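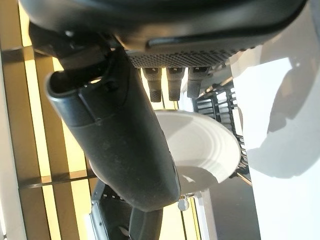
Why does the wrist planner freeze when the target is sitting in a dish rack?
Mostly because the depth map has holes in it where the rack is, and the planner reads every hole as "unknown, stay out." With thin bars and bright light behind them, that's a lot of unknown.

Monday, March 23, 2026

OK so that was the question I wrote on the board this morning and I now mostly believe the answer. Notes before I forget it all.

The setup is the same as Friday: the Gernstead config, wrist camera only, planner on the Nallarham branch. I'd been blaming the grasp scorer for weeks (sorry, grasp scorer) and it was fine. I replayed the bowl approaches with the unknown-space layer drawn on top, and there it was, a big solid blob swallowing the rack and the near rim of the bowl. Of course the planner won't go in there! It thinks it's being asked to drive a finger through a brick.

Wilfredo Galang had told me back in October that the voxel fill was too greedy. I wrote it down and then did nothing about it, so this is me writing it down again.

What I changed today, in order:

Fill timeout down to 250 ms. It was 1000, which I'm pretty sure was a placeholder I typed in myself. A stale voxel now drops out before the next plan request instead of hanging around and getting fused with newer junk.

Self-filter mask redrawn. The old mask was a plain box over the housing and it didn't cover the whole long finger, so bits of our own finger were going into the map as obstacles. You can guess what that did near the rim of a bowl. The new mask follows the finger outline, plus the three pins under the housing, which the box had been clipping through.

Exposure locked on the rack instead of the whole view. Auto exposure was chasing the bright white surface on one side and then changing its mind every time the wrist turned. Locked is uglier to look at and much easier on the stereo matcher.

I did NOT touch the approach cone. Tempting, but one thing at a time (fine, three things at a time).

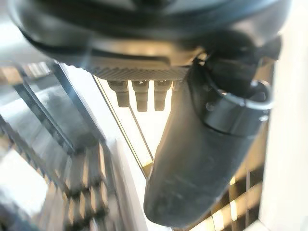
Photo: wrist camera, Skuris bench log

Backlight is still the mean part. The grating has warm light coming through the gaps and dark bars in between, and the matcher loves to slide over by one bar and call it a match. It's a repeating pattern, so every wrong answer looks about as good as the right one. The uniqueness check throws out most of those, but then we're back to holes, and holes are what started all this. Also the housing is so close to the lens that it's just blur, so anything matched up there is garbage. I'm masking the whole top strip and not feeling bad about it.

Ran the replay set through the new settings, all 834 clips. The blob is way smaller and the planner gives me a path into the rack on clips where it used to sit and sulk. That's replay only! Paths on paper. I haven't looked at contact forces or whether the finger clears the bars with any margin I'd want to defend.

One weird thing: clip 250 comes back with a path that goes under the bowl. I stared at it for a while. I think the frame transform is one tick late on that clip, but I haven't checked the timestamps yet.

To do:
— diff the timestamps on clip 250
— ask Javier's maintainers if the one-bar slip is a known issue with their matcher
— put the new mask file in the repo and not just on my laptop
— try the uniqueness threshold a notch looser, rack clips only
— tell Wilfredo he was right, buy him a coffee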